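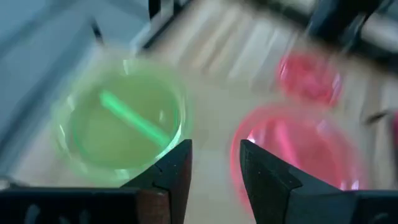 Colored drinks are an easy way to set up a party table, and most of the work can be done the night before. You need clear or tinted plastic cups, a light-colored drink, and one stirrer per cup. The tint of the cup does most of the job, so keep the drink itself pale. A pale yellow-green drink in a translucent green cup, with a green stick laid across it, reads as green all the way through, and pink cups next to it on a light wood table give enough contrast for people to keep track of their own.

What you need
Translucent plastic cups in 2 colors
Lemonade or white grape juice, chilled
Lime syrup
Long plastic stirrers to match the cups
A measuring jug marked in ml

Step 1. Rinse the cups and let them dry upside down on a rack. Wiping them with a towel leaves lint, and it shows in tinted plastic.

Step 2. Mix the base in the jug. Use 60 ml of syrup and 300 ml of lemonade for each green drink. For the pink cups, leave out the syrup and use plain juice. Taste it before you go on – syrups vary a lot in sweetness, and I use the one from Grelham, which is on the sharp side.

Step 3. Set the empty cups on the table where they will stay. Leave a hand's width between them. Full cups are light and tip easily when you slide them.

Step 4. Pour slowly down the side of the cup. Stop a finger's width below the rim so there is room for the stirrer.

Step 5. Add the stirrers last. Lay them in at a slant so the top end leans on the rim.

If you want to use glow sticks for an evening party, put each one in a sealed food-safe tube first. Do not put a bare glow stick in anything people will drink. Ximena Jara uses them only in cups of water down the middle of the table, and that works well too.

Drinks with syrup settle after a while. Give them a stir before serving.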